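Reports > Funded Projects > Trorkwood Winter Placements

Reading time: 2 minutes

Dreltari asked for a progress report on the Trorkwood placement scheme, in which ten people are paid to do unusual seasonal jobs and see whether they would like to keep doing them. You gave us money for ten. We have eight left, and I would call the missing two a result. 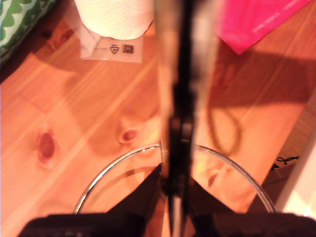 Osaze Oyelaran

Applications closed in January with 425 received. Most wanted the lighthouse post, which the advert described as "peaceful". The advert for the eel farm was more truthful and drew three.

The lighthouse went to Cauã Amaral, who has painted the handrail twice and asked for a second radio. He would like to stay on. The assistant at the Honorato cheese caves would not, and left after nine days, citing the cheese. Our other leaver was offered a permanent job by the ferry company and took it, so please count her on the cheerful side of the ledger.

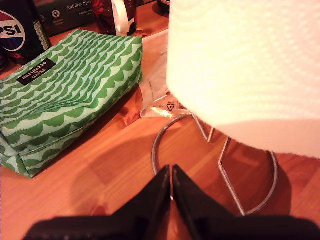

Spending is on track apart from boots. We budgeted for one pair each and the eel farm has had four. I have moved £90 across from the launch party, which was rained off, and there is still £1,000 set aside for the closing event at Zakach.

Still to do: the halfway interviews, two sets of timesheets, and a replacement for the caves. Applicants with a poor sense of smell will be looked on kindly. Your office also asked for a risk register. It is attached, and the goose is item one.

Comments

marrowfat: I was one of the 425. Still waiting for my rejection letter.

Pell_D: Is the cave job full time? I had a bad cold in 2011 and haven't smelt a thing since.

hilltop jan: More about the goose please.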